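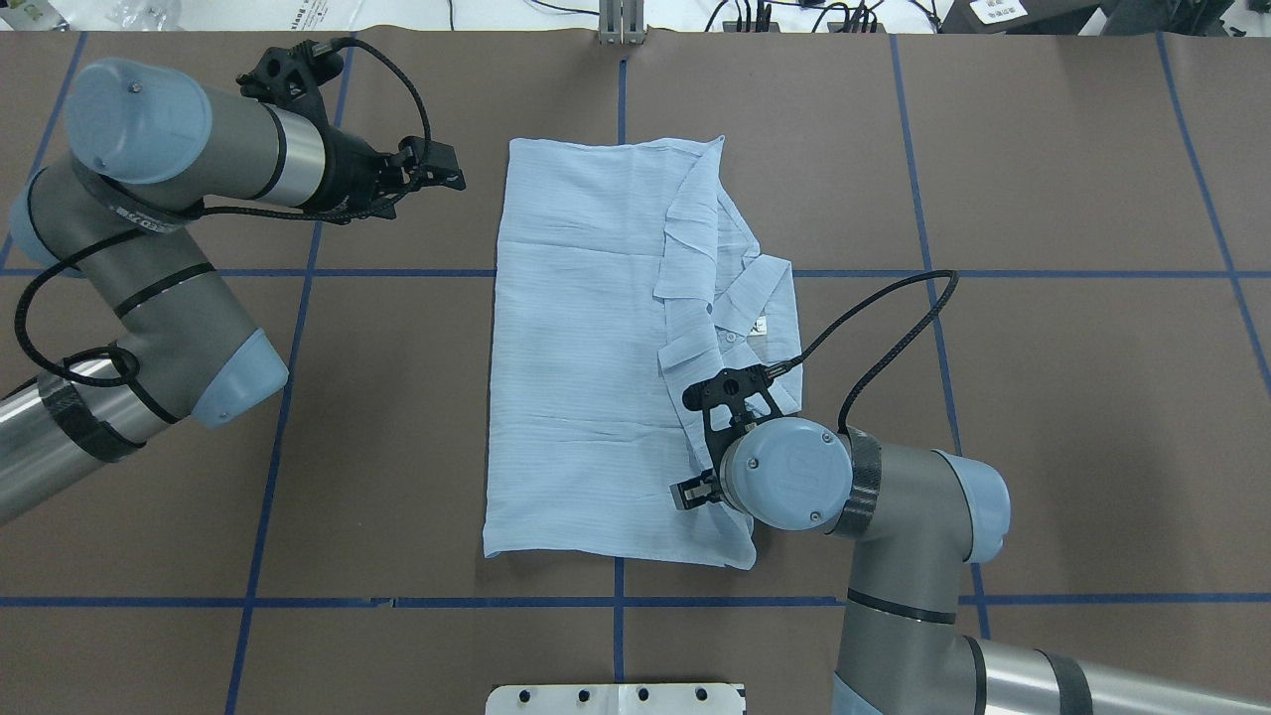 Fodevitz, 13/12/2019

Home Projects Work with us Notes Contact

Paid operators wanted: shirt folding by remote control

Huttunen is taking on two people to fold shirts with a pair of robot arms. You would be doing this for the Stidomari project for five weeks, part time, at our workshop in Fodevitz. No background in robotics is needed and we would slightly prefer you didn't have one.

We have read a lot of adverts for this sort of work and most of them promise that you will be "teaching the robots of tomorrow". You may be. We would like to see some evidence first. What we can promise is that you will sit in front of two controllers and fold a shirt, and then shake it out and fold it again, and that somebody will pay you for it.

What the job is

You hold a controller in each hand. Whatever your hands do, the arms copy, a little late and with far less feeling in the fingers. Everything the arms do is recorded and later used to train a model that is meant to fold on its own. At the end of November we had 2,457 recordings. The model trained on them can bring one sleeve across a short-sleeved shirt quite nicely. It has much more trouble with the second sleeve, and when the cloth bunches up it tends to press down on the wrong layer and pull.

Some of us think the answer is more recordings. Others, including the person writing this, suspect that a good many of the ones we have are simply bad: rushed, full of corrections, done by engineers who fold their own shirts badly too. That is the main reason for this advert. We want people who are patient with cloth, and we want to find out if that makes any difference. It may not.

What a session looks like

Sessions last two hours with a break in the middle. You start with the shirt laid out on the taped table, buttoned, collar up at the far end. Bring a sleeve in, fold the side over it, do the same on the other side, then bring the hem up. If a grip slips, carry on and recover as you would at home. Please don't restart to get a prettier recording. We had a spell of that and it taught the model nothing about slipping.

You will also be asked to mark your own folds as good, usable or poor. People are too kind to themselves here. We check.

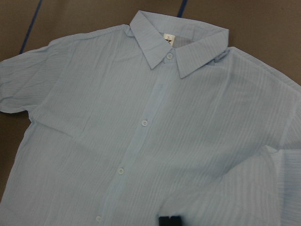 Sointu Ahonen would like it said that the sleeve is where most new operators give up. The grippers have no idea how thick the cloth is, she says, so you learn to judge by how the fabric moves, and for the first few days you will pick up both layers and be cross about it. She also thinks we should stop calling it teaching, as a pupil would have asked a question by now.

Who we are looking for

Anyone who has worked in a laundry, a clothes shop, a theatre wardrobe or a hotel linen room. Anyone who sews. Steady hands matter more than quick ones. You should be able to use both hands for different things at once, and to sit fairly still. Glasses are fine. If screens make you queasy, say so when you write and we will arrange a trial before you commit to anything.

We don't want a covering letter about your passion for artificial intelligence. A few lines on what you have done with your hands will do.

Pay and small print

Sessions are paid by the hour, breaks included, at the same rate as our bench staff. Poor folds are paid like good ones. The arm movements and the views of the table are kept; your voice and face are not recorded. You can leave at any point and keep what you have earned. We can't offer work after the five weeks, and we won't hint at it in the interview either.

To apply, write to the workshop through the contact page with "Folding" in the subject line. Trials are held at the workshop and are paid as well.

Comments

Uvura
Did hotel linen for years. A machine that takes this long over one sleeve would not have lasted a morning. Applied anyway.

pressfoot
Will the results be published if the careful folders make no difference? These things have a way of going quiet.

Huttunen workshop
Yes, on the Notes page, whichever way it goes.

pressfoot
I'll believe it when I read it.

Contact | © 2019 Huttunen | Back to top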